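9.40 pm, kitchen floor, because the chairs are stacked in the hall

Right. Quick one before I fall over. Haven't written since the tiles came up and I'll forget the lot if I don't.

Up at half five. Tiler said seven, came at twenty past six, me in dressing gown with toothpaste on my chin. Nice bloke. Loud radio. Bench out by eight, the whole thing, I heard it go from the bathroom. Sink disconnected. So that's it, no kitchen till he's grouted and sealed and whatever else, and I'd told everyone months ago that we'd do the solstice dinner at mine. December me vs. July me, never on speaking terms.

Rang Shu-fen in a flap. She said don't you dare cancel, she's already got the pork. Then she said make a list. I hate it when she says make a list. Made a list.

List as it stood at 9 am:
fruit, veg
big bowls (where??)
card table from Aroha
esky
ring Quispe about the invoice
eat something

Did not eat something. Did ring Quispe, on hold for eleven minutes with the pan flutes, then a very young person told me the balance was $273 and not $128 as quoted, the difference being "disposal". Disposal of what, my own bench? Argued. Lost. Paid it. Told myself it was for the good of my blood pressure.

Market after that. Parking awful, did three laps and ended up behind the pharmacy. Got mandarins, the loose ones, smelled right. Apples, the little red ones that Teófilo likes becuase he says the big ones are a commitment. Bok choy. Carrots, or one carrot as it happens, I put the rest of the bunch down to find my wallet and walked off without them. Noticed at the lights. Said a word. Didn't go back.

Marisol rang while I was driving, left a message, long one. Her mum's knee is booked in. She's bringing the rice anyway. Also do I still have her cake tin. I do. It's in a box. Which box is a question for the ages.

The boxes. Must write this down so I believe it later. Over 100 things came out of that pantry, I stopped after the spice shelf. Three lots of cornflour. A jar of something brown with a label in my own handwriting that says "NOT THIS ONE". Kept it. Couldn't throw it out without knowing what the other one was.

Sorted till lunch. Then toast standing up in the laundry, toaster on top of the washing machine, felt like uni again. Tea tasted of dust. Everything tastes of dust. There's dust in the butter, in a lidded dish, explain that.

Afternoon. Tiler needed the hall clear for the saw so the dining table got pushed up against the bookcase with all the tins on it, and the lounge is under drop sheets, and the back step's wet. Walked about with shopping bags on both arms for a good five minutes looking for one flat surface in the entire house. Ended up in the spare room. Bed it is. I'd already put the lavender-grey duvet on and I wasn't having carrot dirt on it, so dug out the pink plastic sheet, the thin see-through one, shook it out, chucked it over the middle. Crumpled as anything. It'll do.

Aroha popped in about three with the card table and a leg missing off it. She said it's only a small leg. Showed her the bed and she laughed till she had to sit down (on the floor, nowhere else). Then she was useful, held the end of the tape while I measured for the new shelf, wrote the numbers on her hand, went home with them. So must text Aroha for her hand.

Wanted to try out how it'd all look on a tray and plates before tomorrow, so there's no faffing when people are standing there with their coats on. Orange oval plate with the yellowy middle, that was Mum's side. White bowl with the blue stripe round the rim, the last of a set, the rest went one by one, one of them over a possum. And the dark green box lid with the gold characters inside, nearly rubbed off now. Shu-fen gave me something in that box years ago, mooncakes I think, and the lid's been a tray ever since. Asked her once what it said and she looked and said "cakes" and went back to her tea. The bottom half holds Jhosep's screws, he'd be lost without it.

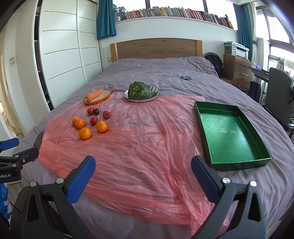 Anyway the carrot looks lonely. Will get more in the morning, bunch this time, will hold onto them. Mandarins fine. Bok choy will want water tonight or it'll sulk, have to carry it to the bathroom and do it in the basin. Not glamourous.

Still undecided about the lid. Could go dumplings, could go nuts and the dried plums. Shu-fen will have a view. Shu-fen will have had a view since March.

Jhosep home at six, hungry, opened where the fridge used to be, stood there. Poor love. Fridge is in the laundry now, I told him twice. We had soup out of the slow cooker on the bathroom stool and he told me about the Sendetex job, which is on again, or was at four o'clock. He'd be away nine days. Said fine. Meant mostly fine. Will think about it when I have a sink.

He fixed the card table with a bit of dowel and a lot of muttering. Wobbles one way only. Put the salad at that end, he says, nobody leans on salad.

Tiler's last words at the door: don't walk on it. Walked on it by quarter past seven, socks, one step, forgot. One toe print near the window. Smoothed it with a spoon. Saying nothing. If he asks it was Jhosep.

Tomorrow:
carrots
candles, the fat ones
Marisol's cake tin, try box under stairs
Teófilo bringing chairs, ring before eight, he turns his phone off
text Aroha re hand
move food off the bed before Marisol gets here, she's sleeping in it
ring that grout colour through, "Oyster" not "Oatmeal", they're both beige, I don't care but wrote it down so
ice

Back's gone. Hair full of grit. Jhosep's asleep already with the lamp on and his glasses on. Haven't done the bok choy. Doing the bok choy now, then bed.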